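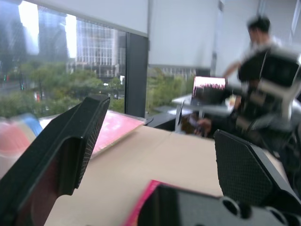

Window table, pink-and-red cover near the glass, blinds part down.

4/28/24, binding bench notes

Good session! I moved the cover tests over to the pale table by the window and I should have done it months ago. The light there is so much kinder to glossy covers than the strip lamps, and you can tilt a board a little and see every ripple in the paste-down.

Blinds: left one partly lowered, right one lower still. Leave them like that for checking gloss. With both right up the tower opposite throws a grey shine across everything and the mottling goes flat.

Pink-and-red mottled cover is the one I'm happiest with. The pattern has real depth to it, and that thin yellow-green edge along the side is lovely against the pink, much better than the cream I tried first. Hinata Onishi thinks it wants to be a hair thinner. Maybe. I'll cut one each way and we can argue over them with tea.

Paper was the Maruyama, trimmed to 385 x 440 mm before folding in. Grain along the spine this time (I got it wrong on the last two and they curled like crisps). Paste was the Parmont powder, 60 g, mixed stiffer than the packet says and left to stand while I cut boards. Went on beautifully, no lumps, hardly any squeeze-out at the corners.

Corners! Finally getting them neat. Cut at one and a half board thicknesses from the point, nick in with the bone folder, then turn the long sides first. Short sides after. If you do it the other way round you get that little ear sticking out.

Still to do:
- try the Brusta varnish on an offcut, one coat against two
- press the next pair overnight between felts
- 148 sheets left in the Maruyama packet, so no need to order before July
- ask Hinata where the long steel rule went

A blue cover would make a cracking companion to the pink. Would love a set of four by summer, same edge colour on all of them

Bastholm Bindery, shared notebook. Questions to the bench desk. Back to top

Recent entries
Paste tests, stiff and thin
Why the last two boards curled
Edge colours: cream, green, plain
Sorting the offcut drawer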